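Version Four of the Grippers, or How I Learned to Hate a Mug Handle

The second pair of jaws went on in January, and I have been insufferable at dinner ever since.
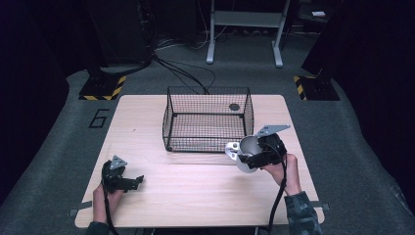 For anyone who missed the earlier posts: I am building a pair of hand-held grippers so I can teach a cheap robot arm to tidy up after me. You hold one in each hand, you do the chore, everything gets recorded, and later the arm is supposed to do the chore too. I'm told this works. So far I have produced a large quantity of recordings of a grown adult putting cups away very, very slowly.

The first version was a pair of salad tongs and I will not be discussing it. The second had a trigger borrowed from a litter picker and a spring strong enough to launch a grape. Version three was fine apart from the wiring, the balance, the jaws and the name, which was Crabby. Version four is where Kyung-hwa So got involved. She has the bench next to mine at the Murberg workshop, and she watched me fight with version three for most of an evening before asking whether I had considered putting the weight closer to the hand. I had not.

So the body got shorter and fatter. The printing took 15 hours a side, and one of those had to be done again when the filament knotted itself at hour 11 or so while I was home asleep. The bolts on top I bought in a bag of 32 from Skarkar, and I've got four left, which does not match the number of holes. I've decided to stop thinking about it.

The cables are my least favorite part. I wanted wireless. Everyone wants wireless. I spent two weeks on wireless and got a gripper that reported its position perfectly as long as you never moved it. Now there's a cable on each one, and you learn a sort of matador step to keep from standing on them.

Metal cups are harder than I planned for. Plastic ones forgive you, because they squash a little and the jaws bite in. Metal just rotates, with dignity, until it's upside down. The handle makes it worse, since it gives the whole cup a preferred direction to swing. I tried rubber bands on the jaws (too sticky), then tape (too slippery), then a strip cut from an old Trekance bike tube, and the bike tube is so far ahead that I'm annoyed I paid for anything else.

My other problem is that I get bored and start cheating. By the fortieth cup I'm dropping things in from a height and calling it placement, and a robot that learns from me is going to learn that too. Kyung-hwa suggests stopping after 15 minutes and getting a coffee. I'm aiming for roughly 2000 good runs before I let the arm try anything, so that's going to be a lot of coffee.

Next up is the arm itself, a secondhand Afolabi with a stiff elbow and a manual that skips from page 8 to page 21. I've cleaned the joint twice and it still makes a noise like a door in a horror movie. If you've had one of these apart and know where the grease is meant to go, please leave a comment. I have put some in two places already and would like to stop guessing.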